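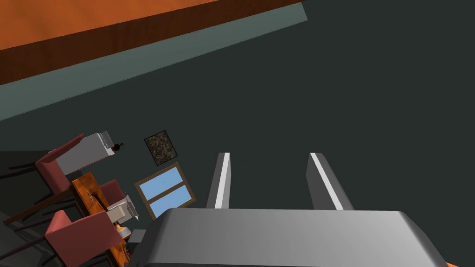

Drornberg Shared Workshop
Minutes of the gripper build meeting, Sunday, November

Opened at 4. Minutes of the last meeting were accepted with one correction: the Gurkutska arm was "powered on," which is a different thing from "working."

1. Simulation
The build lead reported that the two-finger gripper now opens and closes in the simulated dining room. Members asked what it has picked up so far. The answer was a block, on 5 tries out of 8. It was pointed out that the block weighs whatever we tell it to weigh. The view from the wrist still comes out badly tilted, with the table and red chairs running off at an angle. The lead thinks the camera mount is rotated in the model file. Others were not convinced and want the mount checked against the real bracket before anyone edits the file again.

2. Fingers
The slanted fingertips were discussed at length. One member doubts they will hold a plate. Another doubts they will hold anything with sauce on it. Agreed to print one pair in the softer filament and try them by hand, on the bench, with a real plate.

3. Motor controller
The Hoxha board resets when both fingers close at once. The proposed fix is a larger supply. This was also the proposed fix in the spring. No purchase until someone measures the current draw and writes it down.

4. Money
Spent to date: 300, not counting the Gedex bearings, for which there is still no receipt. The request for a second arm was turned down – there was no support for it beyond the person asking.

5. Demo night
The draft flyer says the robot "clears the table." Members objected. Wording changed to "gripper demonstration." Whether there will be one is left open until the next meeting.

Actions
Check camera mount against bracket: build lead
Print soft fingers, one pair: print bench
Measure current draw: electronics bench
Find bearing receipt: whoever bought them

Closed at 5. Please put the hex keys back.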